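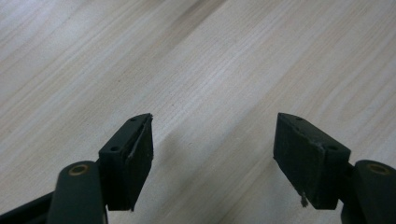
Seit November steht der Tisch Lumodmont von Nidiment bei mir im Arbeitszimmer, und weil mich inzwischen der halbe Bekanntenkreis danach gefragt hat, schreibe ich endlich mal auf, wie er sich so macht. Bezahlt habe ich 300 Euro, dazu kam die Lieferung bis vor die Wohnungstür, und die war mir ihr Geld wert, denn mit meinem Rücken trage ich so etwas nicht mehr in den vierten Stock (einen Aufzug haben wir leider nicht).

Der Aufbau ging gut von der Hand. Die Anleitung ist ein bisschen knapp geraten, und eine der 4 Beinschrauben wollte partout nicht greifen, aber nach einer Mail an den Kundendienst schrieb mir noch am selben Abend ein Herr Ettore Negri zurück, ausgesprochen freundlich, und am Mittwoch lag Ersatz im Briefkasten. So wünscht man sich das!
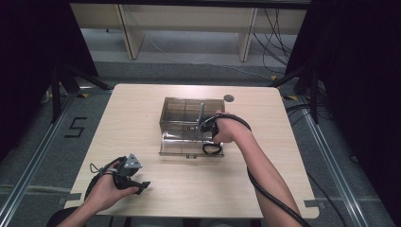

Geölt habe ich die Platte gleich am ersten Wochenende, zweimal dünn mit dem Öl von Bellini, das ich noch von der Kommode übrig hatte. Teeflecken gehen seitdem mit einem feuchten Lappen weg, nur ein Rotweinrand hat sich hartnäckig gehalten, da musste ich mit feinem Schleifpapier ran.

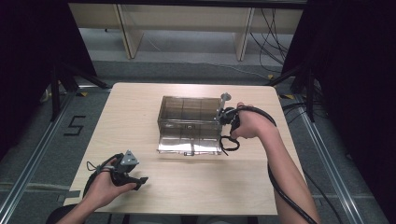

Beim Schreiben wackelt nichts, auch wenn ich mich mit beiden Ellenbogen aufstütze, und das tue ich ständig. Etwas tiefer dürfte er für meinen Geschmack sein, mein alter Flovavdale hatte da mehr zu bieten, der knarzte dafür bei jeder Bewegung. Von mir gibt es eine klare Empfehlung, und für die Küche überlege ich schon am nächsten.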